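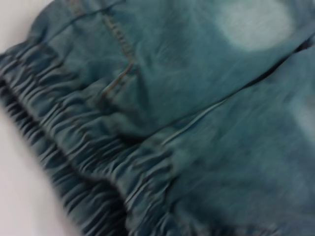

Skarach today published the first edition of its Good Practice Guide for Robotic Garment Handling, a free, plain-language handbook for anyone who asks a machine to pick up, turn, fold or stack clothing. We have been looking forward to sharing this one for a long while, and we are so pleased it is finally out in the world! Cloth is a tricky thing to write rules for. A box keeps its shape, but a pair of jeans with a gathered elastic band can pucker into dozens of little ridges, with deep shadows between them and a thick bunch of fabric at one end, and a rule written for boxes has very little to say about where a gripper ought to take hold. The new guide starts from the garment and works outward from there.

The guide runs to 105 pages and was written together with our friends at Sindden, who build folding cells for commercial laundries, and Erdem, a denim finishing house that kindly let us put our drafts to the test on its own product lines. Between the first outline and the final text, the working group read through 1,737 comments from operators, repair shops, safety trainers and a good many laundry managers (thank you, every one of you, including those who wrote in more than once).
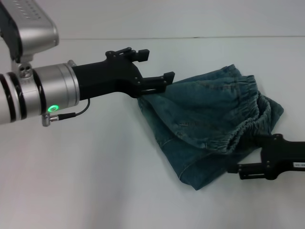
A pair of blue denim jeans held between two robotic grippers over a white tabletop.

Readers will find 99 numbered recommendations in all. Among other things, the guide asks sites to agree on grip points for each garment type before a job begins, to record the grip force used on stretch and gathered sections, to keep the work surface plain and clear of loose items, and to give operators a stop control they can reach without leaning across the table. When 2 arms share one garment, the guide recommends that a stop on either arm should stop both, and that neither should pull against a seam until the other has confirmed its hold.

The guide is voluntary and does not replace any local safety law. Sites that would like to try it out can begin with the short self-check at the back, which was tested at the Takero training center and can be completed in a single shift.

Copies can be downloaded at no cost from the Skarach website, and printed copies will be available in December. Comments on the first edition are warmly welcomed and will be read by the same working group.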